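About Rieger

Small commercial property office. Leasing, sales, a bit of management. We started out with 6 buildings on one street and a desk in the back of a print shop, and we still look after most of those buildings today.

What we do

Retail and office space mostly, plus light industrial out past the rail yard. Smallest unit on the books right now is 700 square feet, ground floor, good window. We also handle lease renewals, rent reviews and subleases for tenants who took too much room and want to hand some back. No residential. Please stop asking about the apartments over Vellow, they belong to a different landlord and we dont have the keys.

Landlords: we list, show, check references, draft terms, chase signatures. Monthly statement goes out by the 15 of the month. Repairs under the limit in your agreement get done, anything bigger we call first.

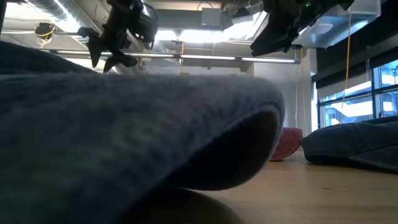
Tenants: tell us your budget, parking, hours, and whether you need a loading door. Saves everyone a wasted trip. Most first leases we write are three years with an option. Shorter is possible at the Faseo building, where the owner likes to keep things flexible, and sometimes at Loltutard Court if a unit has been sitting.

Where we work

Downtown, the mill district and the north side as far as the county line. Roughly 65 units under management, more in spring when the new floors at Loltutard Court open up. Were not trying to cover the whole state.

Office hours

Open at 8:30, phones on till 5. Showings later by arrangement. Parking behind the building, use the alley entrance, front steps are being redone until March.

Current listings are on the Available Space page. Floor plans on request.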